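Linen Drive: What We Took In and What Happens Next

February 14, 2023

The winter linen drive at the Rirkus Street hall closed with 1082 pieces on the intake sheet, mostly towels, flat sheets and pillowcases, with a fair number of baby blankets and some clothing mixed in. Thank you to everyone who dropped off a bag. The July drive brought in nearly 400, so the sorting is taking longer this time and we expect to be at it for another three weeks.

Everything gets opened out flat on a table before it goes anywhere. Eliseo Tovar runs the sorting table and asks that helpers do one piece at a time, check both sides, and put it in the right pile before reaching for the next. Clothing goes to the rack by the door.

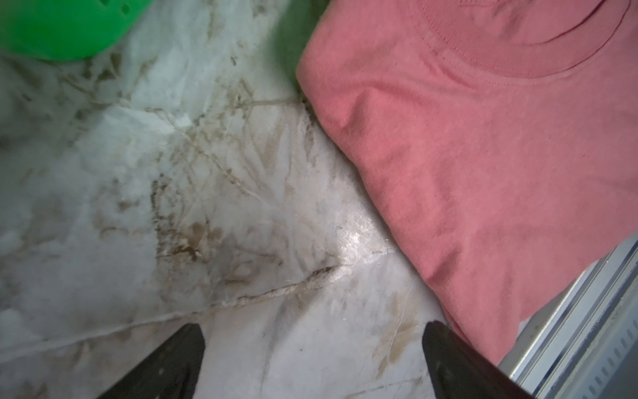 Stains are the main question we get from new helpers. An old white towel or sheet with brown or tan marks should not go straight to rags. Marks that have settled into the creases often lift with a long soak in oxygen bleach and warm water. Let it sit overnight, wash it alone, and look at it again before it goes in a dryer, as the heat can set whatever is left. If the mark is still there after a second soak, the piece goes in the rag bin.

Please keep colored items out of the soak tubs. We had one load of pillowcases come out pink in January and had to do all of them over.

Good sheets and towels go to the Ursu shelter and the Kuvow family rooms. Rags are cut down and bagged for the bike shop and the animal rescue, and both take as many as we can give them. Remigiusz Grabowska is driving the first load over as soon as the folding is finished.

We are short on laundry soap and large clear bags. Open boxes of soap are fine. Leave them on the shelf inside the side entrance, and write your name on the sheet if you would like a receipt.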